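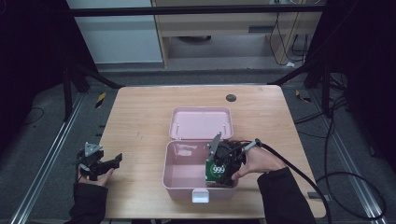 Appointments Tracking Project: Progress Report to the Ernier Fund

July 19, 2001

Summary

The project records who is nominated to senior state posts, how long each nomination waits, and how the confirming chamber votes. This report covers the second half of the grant year. The database now holds 2774 nominations, and all of them have at least a name, a post, a nominating governor and a date of nomination. The vote record is complete for the larger states and patchy for the rest. We are on schedule with data entry, behind on the questionnaire, and slightly under budget.

Data entry

The backlog from the winter is cleared. Most of it was cabinet-level posts in states where the senate journal is printed only at the end of the session, so we had to wait for the bound volumes and then enter everything at once. Regulatory boards are the slow part now. A board seat can be filled three or four times in one term, and the journals often give the seat number without the name of the person leaving it.

Two coders enter each record separately and a third person settles the differences. Agreement on dates and votes is high. Agreement on prior party activity is lower than we would like, mainly over what to do with people who gave money to candidates of both parties. We rewrote that section of the codebook in the spring and have been recoding the older records under the new rule. This is duller work than anyone expected and it has taken up most of the coders' afternoons.

Withdrawn nominations remain a problem. Some states log a withdrawal on the day the letter arrives and others on the day it is read to the chamber, and the gap can run to several weeks during a recess. We now enter both dates where we can find them.

Questionnaire

We mailed 224 questionnaires to former nominees and have 80 back. That is short of what we told you to expect in the proposal. Replies from people who were confirmed have come in steadily. Replies from people who withdrew or were voted down are few, and several of those returned only the first page.

A second mailing will go out with a shorter form. The questions on the vetting interview will move to the front, as these are the ones no public record can answer. The questions on family finances are dropped. They annoyed people and the answers were too vague to code.

Early returns suggest that nominees heard very little from the governor's office between the announcement and the hearing. We would not publish anything on this yet.

Partners

Honkanen has finished the first version of the search program. It finds records by post, year and outcome, and it can produce a table for a single state. It cannot yet handle a person nominated to more than one post, and treats each as a new person. A fix is promised before the fall release.

Brutia supplied scanned journal pages for five states under the agreement signed last year. Quality is uneven — the older pages have faint margins where the vote totals are printed — and we have sent one batch back. There was no charge for the rescans.

Derkent has the contract for the printed handbook. We have agreed on a page size and a chapter order, and a sample chapter is due with them in the fall.

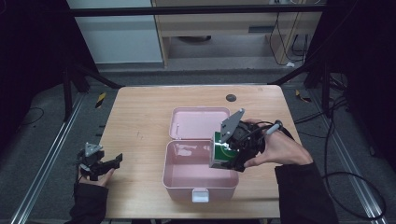

Spending

Salaries are the largest item and are on target. Postage will go over by the end of the year on account of the second mailing. Travel is well under, since two of the state archives agreed to send copies and the planned visits were not needed. We ask permission to move the unspent travel money to postage and coder hours. A revised budget sheet is attached to the paper copy of this report.

Next steps

Second mailing of the questionnaire, short form.
Finish recoding of prior party activity.
Board seats for the remaining western states.
Test the search program with a small group of statehouse reporters and legislative staff.
Sample chapter to Derkent.

One decision is needed from the Fund. Several legislatures will hold special sessions on redistricting this fall, and some will take up appointments while they are in town. Those nominations fall outside the period in the grant agreement. We would like to include them, as leaving them out would make the confirmation times for those states look longer than they are. The added work is small and can be covered from the present budget if the transfer above is approved.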